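Home | Notebook | Bench log | Purchasing | Parts | Search

Notebook, equipment planning
December, Saturday, late morning

Third pass at the hardware budget for next year. I have the Fluvo quote, the Erka quote and our own wish list open side by side, and I still don't believe any of the three.

Fluvo first. They want us to take the second humanoid upper body now, with the service plan bundled in, and they've marked the whole thing down if we sign before the end of the month. The discount is real on paper. But the hands are listed separately, the hand spares are separate from the hands, and the calibration fixture we were told was included has moved to a page called "recommended accessories." I added it all back in and the discount was gone, with a bit extra on top. Asked them for one number covering everything we need to run it for 24 months. They sent the brochure again.

Erka is cheaper and at least puts it all on one sheet. Problem is the lead time. They say 18 weeks, and last time they said 12 and we got the base with no cables. Also their support hours are in the wrong half of the day for us. I would still take Erka over Fluvo if I had to choose tonight. I don't have to choose tonight, so I won't.

What bothers me is the case for a second unit at all. The proposal says we're short on robot time. I went through the booking sheet and I can't make it come out that way. The slots are full, yes, but a lot of them are booked and then spent on setup, chasing a loose finger connector, or waiting for somebody to re-run the camera calibration. Buying another body gives us two machines waiting on the same person. Put that in the notes for the planning meeting, in nicer words.

Spend I'd support without arguing:

- spare finger set, left hand first
- cable guides for both forearms (Carbone part, they have them on the shelf)
- longer gantry strap
- more task furniture, secondhand is fine
- binders, boxes, ordinary office stuff to handle

That last line keeps getting cut as petty cash and it shouldn't be. If the Wulo project is supposed to end with a machine that can put paperwork away in a real office, we need real paperwork and real cabinets in quantity, with different handles and different shelf heights. We've been working with whatever was near the desks. It costs next to nothing compared to one hand.

On the hands. The five-finger upgrade is the biggest line in the budget after the body, and the argument for it is "office tasks." I'd like to see which office tasks. Opening a hinged door doesn't need it. Picking up a flat binder by the spine might, if the finger hole is facing the right way and the plastic doesn't slide. We have no numbers of our own on this. The 78 percent in the proposal is from the vendor deck, and the deck doesn't say 78 percent of what. Striking it from our version until we've run the thing ourselves.

Also not convinced by the wrist camera package. We already have the head view, and before paying for more cameras I want a list of failures that a wrist camera would have caught. Asked for this in the last meeting too. No list so far.

Went over to the cabinet before lunch to think about shelf heights.

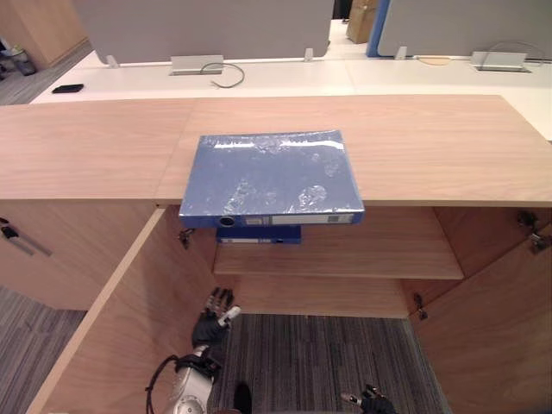

Cabinet, both doors open. One binder on top in its film, one on the shelf, lower compartment empty. Left hand at the lower opening.

Notes from standing there. The doors swing out into the same space the forearms need, so any reach figure quoted for an open table is no use to us. Measure with doors open, both vendors, same cabinet. The cable loop beside the left wrist is the reason for the Carbone guides on the list above. I don't see that addressed in either quote, and Fluvo charges for "cable management" without saying what it is.

Shrink film: leave it on for some trials and take it off for others, and write down which. A wrapped binder shines and wrinkles under the lights and I'd bet on it upsetting the pose estimate. It's a bet, so test it.

To do:
Ask Erka for a demo on a hinged cabinet, their cost.
Ask Fluvo again for the 24 month total. In writing.
Booking sheet: split setup time from run time, starting Monday's page.
Move the second body to "deferred" in the draft. Leave hands at half and see who complains.
Find out who ordered the second gantry quote. Wasn't me.

Contact the lab | Copyright Wulo project notebook | Back to top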